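Ikix Hand Pair - Handheld Grippers for Task Demonstration

Home / Teaching Equipment / Handheld / Ikix Hand Pair

Set of two (left and right). In stock. Ships from Petmont warehouse.

Overview

The Ikix Hand Pair is a set of two handheld grippers for recording how a person does a task, so that a robot arm can learn it afterwards. You hold one gripper in each hand and you do the work in the normal place where this work is done: a kitchen, a packing table, a shelf in a store room. No robot is necessary in the room during recording. The robot comes later, with the same fingers mounted on its wrist.

Many of our customers came to us from remote control with leader arms. This method is good and we continue to sell it (see Visser Leader Station, below). But a leader station is heavy, it stays in one room, and a new operator needs some days before his movements become smooth. With the Hand Pair most people are making usable recordings in the first morning.

How it works

Each gripper carries a cube with square black-and-white markers on its faces. The head camera sees the markers and the software calculates from them the position and the direction of each hand. The opening of the fingers is measured inside the handle and is saved together with the hand position. When a marker is hidden for a short moment, for example when you reach behind a door, the motion sensor in the cube fills the gap.

The fingers are pointed and flat, a little like a small shovel. We chose this form after testing it on door handles, cups, cloth and thin boxes. The point can go behind the edge of an oven door or under a lid, and the recess on the inner side helps to keep a round object from turning.

What is in the box

2 grippers (left and right) with marker cubes
1 head strap with camera mount (camera is sold separately)
1 calibration board
2 charging cables
1 set of spare finger pads
1 printed quick guide, English and Dutch

Technical data

Weight of one gripper: 390 g
Maximum opening: 85 mm
Recording rate: 200 samples per second
Battery time: 10 hours in normal use
Charging time: 2 hours
Connection: wireless, or cable for long sessions
Output: open file format, reader for Python is included
Color: white

Recommended tasks for the beginning

We advise to start with a task that has one clear end state and not many objects. Opening a microwave, putting a mug inside and closing the door is a good first task. It has a large movement (the door), a careful movement (the mug) and it needs both hands only for a part of the time. Put the oven on a table that you can reach from the front without stretching, and leave free space on the side where the door opens.
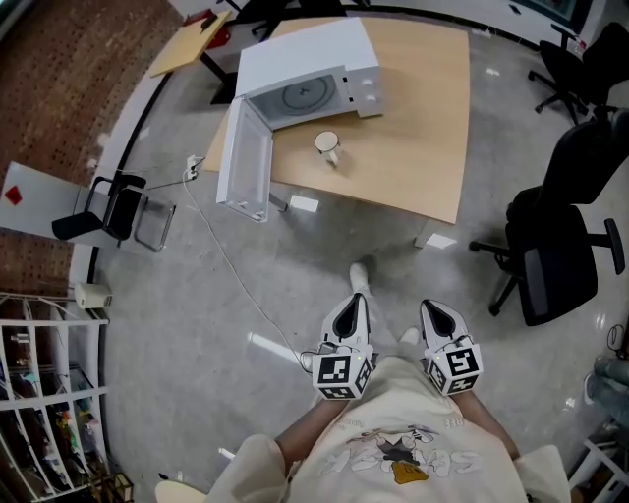

Keep both cubes turned in such a way that at least two marker faces look to your head. New operators often rotate the wrist too far inside when they take a small object, and then the left and right cube are covering each other. If this happens, the status window shows a yellow bar and you can repeat only this one recording.

Please change the start position of the objects a little between recordings. In our own test at Lukwood we collected 2,461 recordings of kitchen tasks, and the groups where the mug was always in the same place gave the weakest result on the robot.

Which robots can be used

Finger mounts are available for 39 arm models. If your arm is not in the list, send us the drawing of the flange and we will answer if an adapter is possible. Adapters on request are normally ready in three weeks.

Other products in this range

Visser Leader Station - two leader arms on a rolling frame, for remote control with force feedback
Ikix Hand Single - one gripper, right or left, for tasks with one hand
Lukwood Wall Mount - holder with charging for up to four grippers

Warranty and service

Two years on grippers, six months on finger pads. Pads are a wear part and should be changed when the surface becomes shiny. Repairs are done in Petmont. Please write the serial number (under the handle) in your message and remove the pads before sending. The next software update is planned for October and is free for all owners of the Hand Pair.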